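**Trondent grippers – pads slipping on bags**

**lhawthorne:** Our pads have done 3,629 picks and started letting thin bags slide. Do you clean them or swap them?

**imocanu:** Swap! I know it feels wasteful, but I change both at 200 hours and sleep very well.

**kevser_c:** Oh, I'd disagree there, Iulian – a damp cloth and a little patience got mine to 90 days. Check the four linkage screws first, too. With crowded trays like ours, a slightly crooked finger catches the neighboring snack.

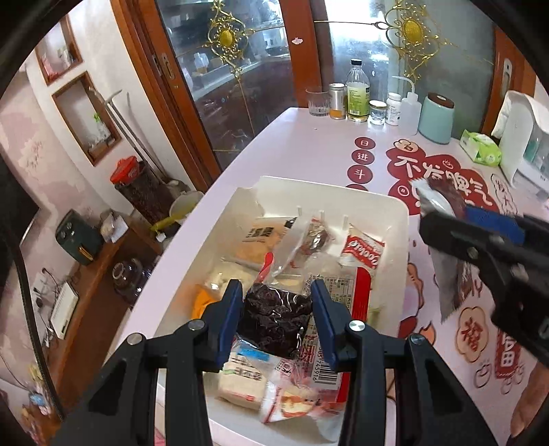
And please do snug them up evenly, a bit at a time, going corner to corner.

**lhawthorne:** Two of mine were loose, thank you both! Cleaning tonight.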